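Nondlow Hall – spring walk-round, with my comments

I do this every March before the bookings pick up. Same list as last year, plus two bits Hok-lam Hsueh asked me to add after the insurance renewal. Ticks mean fine, crosses mean somebody needs to do something, and the waffle is mine.

OUTSIDE

Front steps and handrail – OK. The rail used to wobble at the bottom and Vaughan Hollis has re-set the post. Solid as anything now, I hung off it.

Ramp – OK, but the grip strip is lifting on the left as you go up. I've pressed it down twice and it won't stay. Needs proper glue, not my thumb.

Gutters – NOT OK. The one over the kitchen door is full of moss and something is growing in it, possibly a small tree. Please can we get this done before it rains properly again!

Outside light – OK. Comes on at dusk, goes off when it feels like it.

FIRE

Extinguishers – OK. Both are on their brackets with the pins in. The service label on the hall one has faded so badly I had to hold my phone torch right up to it.

Fire door, back – NOT OK on the first go. Stack of chairs in front of it. I moved them and the door opens fine, but they were there last year as well, and I've put the sign back up in bigger letters.

Alarm test – OK, 10 in the morning, heard it in the loos and the car park. Sorry to next door.

Emergency lights – one out, over the stage. It's the Orkus fitting and the battery pack is the bit that goes. I've had a price of £85 and I'd like to just order it.

KITCHEN

Cooker – OK. Hob rings all light, oven door shuts if you lift it slightly.

Hot water – OK, but very hot. The warning sticker has gone from above the sink and needs replacing.

First aid box – plasters low, eye wash out of date. I'll pick some up when I'm in town.

Fridge – running cold, smelt of onions. Cleaned.

MAIN HALL

Floor – OK. Vaughan's patch by the piano has worn in nicely and I couldn't find it with my foot.

Tables – 2 of the Pinemard ones have a leg catch that doesn't click. I've taped them shut and leaned them against the store wall. Please don't use them, even if you're short for the quiz.

Stage curtain – the pull cord is fraying near the top. Fine for now, look again in summer.

Storeroom – NOT OK. Heavy boxes on the top shelf again. Anything you wouldn't want landing on your head goes at the bottom, please.

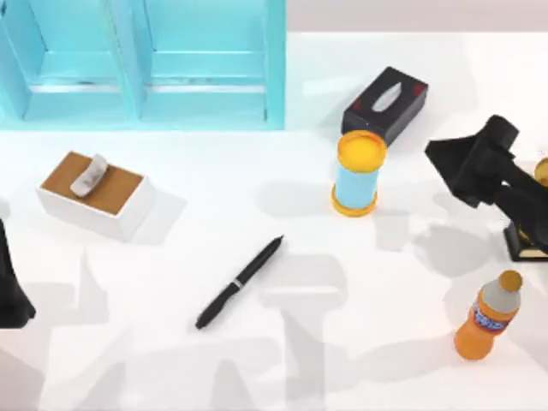

Windows – all open and shut apart from the one nearest the stage, painted in as usual. Hok-lam thinks a thin scraper would free it, so I'll bring mine along next time I'm in to do the sticker.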